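2020-03-18

Up at six to ring the marquee people before they could ring me. They had already rung. The message was four minutes long and consisted mainly of breathing, followed by the word "unprecedented", followed by a question about the deposit. I have heard that word so often this week that I've started hearing it in the kettle.

So, the state of play. The wedding is in May. The bride is my niece, the groom is a pleasant young man who owns a kayak, and the person in charge of everything is me, on the grounds that I once ran a flower stall and therefore know about weddings. I know about buckets. I have tried to explain the difference and been thanked for my modesty.

The guest list stood at a hundred and something when we went to bed last night, and by breakfast it had lost the whole of the Provham side, who aren't travelling, and gained a second cousin who has just heard about it and is very much travelling. He wants to know if there will be a vegetarian option. There will be a vegetarian option. There may be nothing else.

Spent the first part of the morning with the folder. The folder is purple and was given to me by my sister in the autumn with tabs already in it, one of which says CALM. I have been keeping parking tickets behind that one. I went through the contracts in order of how frightened I am of each of them: venue, caterer, band, dress, cars, cake. The venue contract says that in the event of circumstances beyond the control of either party, the parties shall discuss. It doesn't say what. I suppose we could discuss birds.

The venue is Nyberg, a house I've grown fond of in spite of the heating. It has the date 1766 over the door, and the lavatories would support the claim. We picked it in a downpour from a shortlist of three. One of the others had a helipad, and one had a stag's head in every room including the one where the bride gets dressed, and she said she couldn't do her eyeliner with all of them looking. Nyberg had a walled garden and a woman who brought us soup. I still think soup is a sound basis for a decision.

Rang Hjørdis Wikström there at nine. She was kind and entirely unhelpful. She can't cancel us because nothing has told her to cancel us, and she can't promise us May because nothing has told her that either. If we move the date ourselves there is a fee. If we wait until somebody in authority moves it for us, there may not be. So we are now in the position of wanting a thing badly and hoping to be forbidden it, which reminded me of being fifteen.

She did offer me dates. Her diary for the autumn is filling up with everybody else's spring. There's one in October, which clashes with the groom's sister having a baby, and one in the gap after Christmas, when the walled garden is a walled puddle. Or this same weekend next year. I asked her to pencil all three. She said she could pencil one. I asked how hard the pencil was and she laughed, and I got two.

Coffee, standing up.

Then the caterers. Barnine sent the tasting menu back in January, and my sister and I ate our way through it in their front room with the seriousness of judges. I've still got my notes, which start off as proper sentences ("crab thing: good, slightly too much dill") and end with the word PUDDING underlined. Today they tell me they can't swear to the crab. They can't swear to the lamb either. The man I spoke to said he had been trying to buy flour since yesterday and had come home with a quantity of polenta. I told him to hold on to it. We agreed to speak again in a fortnight, and both wrote it down as if a fortnight were something you could rely on.

The dress is with Waneck, finished but for the hem, and this is the part that's keeping my niece awake. The final fitting was to be next week. The seamstress is closing the shop tomorrow, and so the choice was to leave it on its hanger behind a locked door or bring it home with eleven inches of spare silk trailing off it. (Eleven! She is not a short girl. I think they cut it for a lighthouse.) I said bring it home. My sister said leave it. My niece cried a bit, then rang the shop herself, and it's coming home tonight in the back of the kayak man's car under a clean sheet, with him under instruction not to look. He says he'll drive with his eyes shut.

Where to put it has taken up the rest of the day. It can't go in the house with the dog. It can't go in my sister's, where there is a teenage boy and a smell that goes with him. In the end I cleared the wardrobe in my spare room, and this meant dealing with my own wedding things, which have been in there since 2008 in a box marked XMAS LIGHTS.

I'd meant to be quick. I found the order of service with the hymn number printed wrong, so that half the church sang one thing and half the other, and the organist picked a side. I found the seating plan, 22 names, drawn on the back of a gas bill by the man himself. It was all we wanted and more or less all we could pay for. My mother wore navy and told everyone it was black. It hailed. We had fish and chips brought up the hill in the back of a van and they were still hot enough to take the skin off your tongue, and I remember thinking that if I ever had to organise one of these for anybody else I'd do it just like that, and then last autumn I was handed a purple folder and within the week had opinions on chair covers.

I haven't said any of this to my niece. At her age I'd have thrown the box at me.

Lunch was toast at three. Went back to the list. The band are four teachers who do soul music at weekends, and they are very willing but have been told to keep apart from each other, and the saxophone has to go somewhere. The cars are fine. There is no crisis on earth that would trouble the car man. He has our money, he has a Daimler, and he says he'll be outside the church in May whether there's anybody in it or not.

The cake is not fine. The cake lady has lost her nerve altogether and wants to know if we'd take it now and freeze it. Three tiers. I measured my freezer and could manage the top one if we ate all the peas.

I've now written the same letter to guests four times. The first made it sound as if somebody had died. The second had a joke in it, and my sister rang to ask me to take it out. The third was so careful that my brother-in-law read it twice and asked whether the wedding was on or off, and I had to say that was the beauty of it. The fourth says: we don't know yet, please don't book trains, we love you, please stop sending me your dietary requirements. I think it's the best thing I've written in years. It hasn't gone. 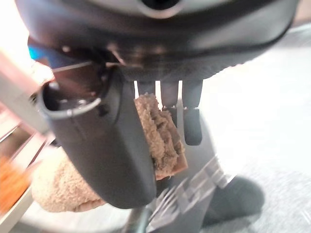
Nisreen Semaan has read the letter and would send it tonight, every word of it, except that she would put the trains first, people being what they are about trains. She also thinks we should stop asking the venue for dates and ask the two of them what they mind losing. Her own sister moved a wedding twice for a flood and a broken hip, and by the third go they had dropped the favours, the string quartet and an uncle, and she says the only thing anyone ever brings up is how good the potatoes were.

I wrote that down, behind CALM.

So I rang my niece at teatime and asked her. What would you mind losing? There was a long quiet on the line, and I could hear her filling a bath. She said she would mind losing Granny. She would mind the garden a bit, and the dress a lot now that it was nearly done. She wouldn't mind the chair covers. She had never liked the chair covers, and thought I did. I said I'd thought her mother did. Her mother, applied to later, believed they were compulsory.

That's sixty-odd pieces of ivory polyester none of us wanted, with a non-refundable deposit.

Granny is ninety next birthday and has been told to stay indoors, an instruction she is treating as a rumour. If it's a choice between May without her and some soggy afternoon in the gap after Christmas with her in the front row under a rug, my niece says she'd take the rug. The kayak man, shouted to through the bathroom door, agreed, though he did ask if it had to be a gap that had rugby in it.

I'll ring Hjørdis first thing and ask her to press a little harder with the pencil. Must also ask about the heating, and I'd like to know if the soup is seasonal.

The dress arrived at twenty to nine. He carried it up the path at arm's length with his face turned to the hedge and walked into the bird table. It's hanging in the wardrobe now with the sheet over it and the door not quite shutting on account of the hem. I've put the XMAS LIGHTS box under my own bed. Peas for supper, to make room.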